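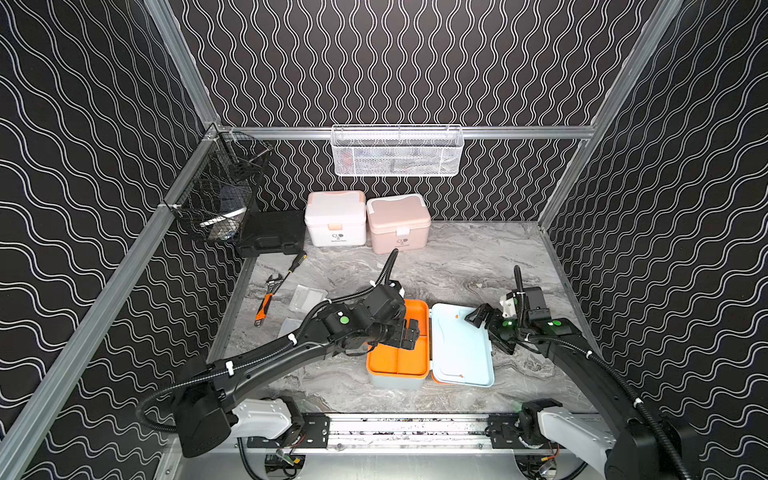

Storing small stuff on a marble-patterned tabletop - what goes where?

Ngọc Lưu
I've got two latched boxes, one white and one pink, two wire baskets, and an orange and gray box with a divider down the middle. My tools wander all over, bless them, and I'd love a system I'll 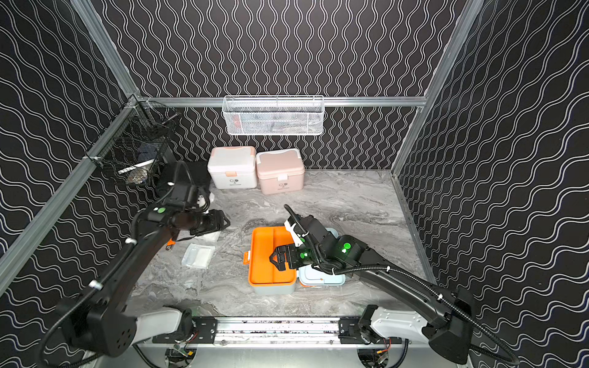

still be following in December. Any ideas?

Asnakech Zeleke
Oh, I love this kind of puzzle! Keep the divided one for whatever you grab daily, and give it a good wipe first - specks do collect in there.
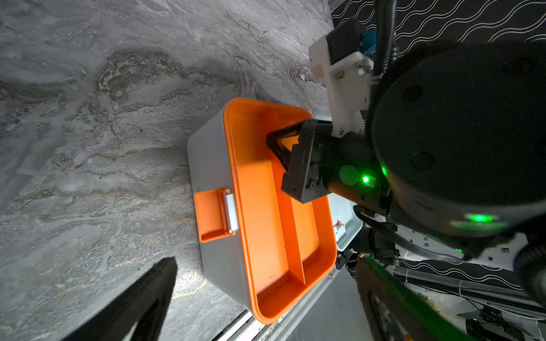

Orange tray with lengthwise divider

Betley16
Baskets for light things. Label the boxes.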